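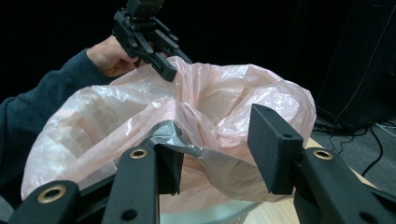
Fotisness hand gripper pair, worth $491?

Forum: Grippers, arms and end effectors

benchrat_mo wrote:
We have had the Fotisness pair on loan since Wednesday and I have to send it back or pay for it. The price is $491 for two handhelds, a charger and the carry case. The sales page says they handle "any household soft good." I went straight for trash bags because that's where our old set gave up. My first impression is that the fingers are fine and the page is nonsense. Has anyone lived with these longer than a week?

tallow_and_tin wrote:
Four months here. The linkage is solid. The pads are what you should worry about. They're flat hard blocks and thin film slides right off them if you come in at a bad angle. Fotisness will sell you softer pads, naturally, in a separate bag for a separate price.

Kershawfan88 wrote:
Disagree with the pad thing. Hard pads are what you want on film. Soft ones drag it and you end up with the bag stuck to the tool. I ran the Kershaw set before this and it was all squish, hated it.

tallow_and_tin wrote:
You hated it and you kept the user name?

Kershawfan88 wrote:
Made the account first.

benchrat_mo wrote:
OK but which is it. I can't test the soft pads without buying them, and I'm not putting more money into something I may be returning. 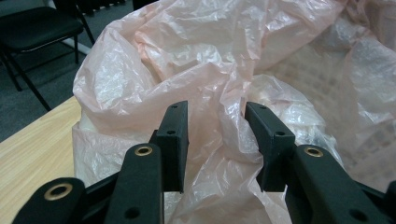 My real complaint is with the claim on the page that these give "100 percent repeatable grasps." Repeatable on what? A wood block, sure. With a bag you have to get a fold standing up between the fingers before you close, and every fold is different. Where the pink film dips down in the gap like that, I'd close and expect to hold it. Where it's stretched out thin over something, I wouldn't bet a dollar. I asked support for the test they based the number on and got a PDF of the sales page.

oddparts wrote:
Support did the same to me. I asked about spare eyelets for the pivots and they sent me a link to the carry case. Wostitz sells parts for theirs one at a time, which counts for a lot if you use the thing every day.

skiff_lane wrote:
Wostitz is also heavier. My wrist was done by lunch. People compare price and pads and forget you have to hold it up.

Kershawfan88 wrote:
Going to defend Fotisness a little. For the money you get two, and working a bag with two is a different job from working it with one. One to hold the mouth open, the other goes in. Skurstead wants nearly that for a single.

tallow_and_tin wrote:
Skurstead also publishes a wear chart. I'd pay for a wear chart.

oddparts wrote:
Has anyone checked that chart against a used one, or do we just like charts?

tallow_and_tin wrote:
Fair. I haven't.

benchrat_mo wrote:
So what I have so far is good linkage, argument over pads, useless support, no parts. Skiff, how do the Fotisness ones do on the wrist?

skiff_lane wrote:
Better. I can go most of an afternoon. The handle is a bit fat for small hands, and my coworker won't use it for that reason.

benchrat_mo wrote:
I'm leaning toward sending them back and asking again in December, when they usually cut prices. If they put spare pivots on the site by then I'll change my mind. Still want to hear from anyone who has tried both pads on the same bag.

Kershawfan88 wrote:
You'll be waiting a while on the pivots.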